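Help wanted: generator service tech (and I'm looking for homeowners, too)
Posted 4/23/26

I run Zarnano, a small home backup power shop. We sell, install and look after standby generators, and there are 378 of them on our maintenance list right now. Two techs handle all of that. They're great, they're tired, and I'd like to hire one more before storm season gets going.

The job is mostly driving to people's houses and doing the yearly service. You change the oil and filters, check the battery, test the transfer switch, run the unit under load and write it all up so the next person can read it. Maybe a third of your time goes to new installs with our electrician. When the lights go out across town, the phone goes nuts and we all pitch in, me included.

You need a clean driving record, decent hands with small engines, and enough basic electrical know-how that a wiring diagram doesn't scare you. I don't care much where you learned it. Farm equipment, RVs, the Navy - all fine by me. If you've worked on Brakari units before, tell me, as that's most of what we see out there. If you haven't, I'll pay for the factory class.
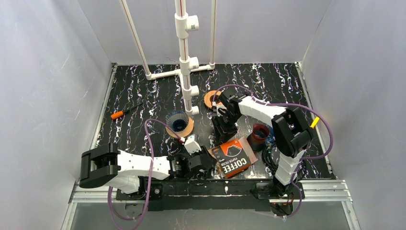

Pay depends on experience and we can talk about it on the phone. There's a $2000 signing bonus, half on your first day and half in July. You get a van, a phone and paid holidays. On-call weeks rotate, and you're paid extra for them whether the phone rings or not.

Now the second thing! We're about to try out a remote monitor called the Flondach, which texts you and our office if your generator misses its weekly test run. I want 30 homeowners to use it for a few months and tell me what bugs them about it. It's free, we put it in and we take it out again if you hate it. You just need a standby unit that's already hooked up (any brand) and Wi-Fi that reaches it. Renters, please get an okay from your landlord first.

For either one, use the contact form on this site and put "tech" or "monitor" in the subject line. For the job, a resume is nice but a few paragraphs about what you've fixed lately will do. I read these myself in the evening, so give me a couple of days to get back to you.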